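Werkura hand-held gripper kit, reviewed after 6 weeks in a shared workshop

Posted 30th September

We bought two of these to record drawer and shelf tasks for our arm build. The kit comes as printed parts, a bag of screws and a camera mount. Assembly took me an evening, mostly because the holes in the mount were tight and I had to chase them with a drill bit.

Grip is good. The rubber pads hold small tools without slipping, and after 80 runs mine show no wear. The jaws are wide for narrow drawers, so plan your task around that. The marker card scratches easily and Werkura charges too much for a spare. 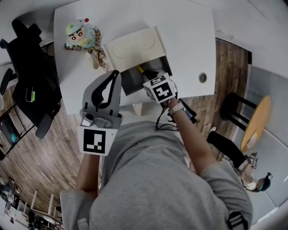 Gripper in the left hand, tracking block in the right, at the drawer cabinet.

The cable on the block is my main complaint. It catches on drawer edges and I ended up taping it. Four stars. I would buy it again with a longer cable.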